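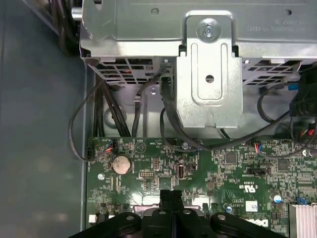 Gillar releases Watness 2, planning software for taking apart desktop computers

Gillar today released Watness 2, a new version of its perception and planning software for robot arms that work inside desktop computer cases. The release is available to current license holders at no added cost.

Watness takes images from a camera on the wrist and a second, fixed camera beside the work area, and builds one model of the open case from both. The planner uses that model to choose a part to reach for and a path to it. Version 2 changes how the software treats cables. Earlier versions marked any cable as an obstacle and stopped if the path was blocked. The new planner gives each cable a range of positions it could move to, and looks for an approach that stays outside that range.

"Drive cages and cables were where most of our plans failed," said Ieva Rätsep, who leads planning at Gillar. "The arm could get to the board without trouble. Getting past a flat data cable next to a metal cage was another matter."

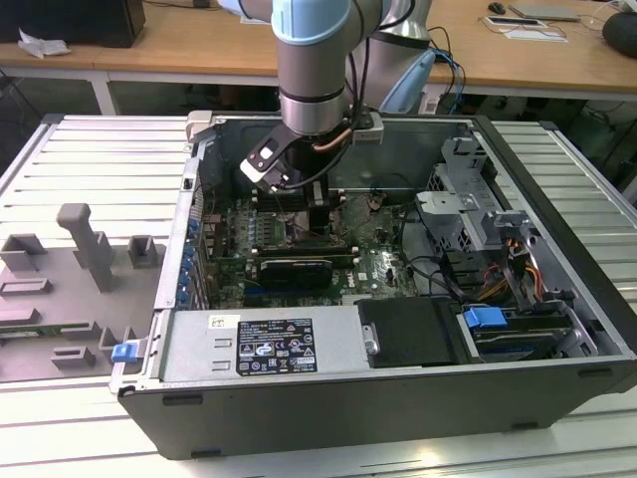
Development used Dell desktop towers laid on their side with the side panel off. The training set for the part detector now holds 2566 labeled images, and the internal test suite has 601 planning problems. Each problem is run again whenever the planner code changes.

Other changes in Watness 2:

Wrist camera calibration can be run from the operator screen.
Parts hidden by the gripper's own fingers stay in the model until they are seen again.
Grasp plans can be paused, edited and resumed.
Log files record which camera each detection came from.

Leone, a parts recovery company, has been using a test build since June. "We spend less time entering approach angles by hand," said Morena Amato, operations manager at Leone. "We would still like better handling of drive latches, and we have told them so."

Gillar said latch handling is planned for a later update. Version 1 will get bug fixes only.

Press contact: Mererid Probert, Gillar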